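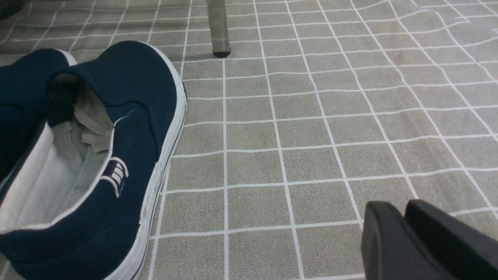

Submitted by the field office, Fondham
Oker Shoe and Clothing Fund – progress report for the period to June

Dear colleagues at Oker,

With this report we want to inform you how the grant was used since our last letter, and what is still open. The figures are taken from our stock book in Fondham and from the monthly sheets which the school in Dewan sends to us.

Distribution

In this period we gave out 3339 items to families in Fondham and Dewan. The largest part was children's clothing, then shoes, then blankets. In the plan we had written that shoes would be first, but the winter was longer than expected and the parents asked mostly for coats and warm trousers. We moved part of the shoe budget to clothing in agreement with your office.

Canvas shoes remain the most requested type for summer. They are light, easy to wash and the children can put them on without help. The weak point is sizes. We receive too many adult pairs and too few for the age of six to nine years, and the Dewan list has now 300 children who wait for a pair in the right size.

Storage

The store room in Fondham was repaired in the spring. The roof had a leak above the back shelves and we lost about 400 items before it was noticed, mostly knitted things which got mold. This was our mistake – the room should be checked every week and it was checked only when a delivery came. The check is now done every Sunday after closing, and it is signed in the stock book. The repair cost was paid from the reserve line and the receipts are attached to the financial part.

Transport

The road to Plinda was closed for five weeks, so the planned distribution there did not take place. The 100 parcels prepared for Plinda are still in Fondham, packed and labeled by family. The driver has confirmed that the small van can pass again, but not the truck. We will therefore need several trips, and the fuel line will be a little higher than in the budget. We ask your permission to cover the difference from the money which was not spent on packing material.

Cooperation with schools

The school in Dewan gives us a classroom for fitting in the afternoons, from three o'clock. This works well. Parents come directly when they pick up the children and we do not have to rent a hall. In Fondham we are still looking for a similar place. The library offered its lower room, but there is a stair and no ramp, and several grandmothers could not come down.

Next period

We will deliver the Plinda parcels first. After this we want to buy new shoes in small sizes, as the donated ones do not cover the need. Two offers have arrived and we wait for a third one before we decide. The comparison of prices will be sent to you together with the next monthly sheet.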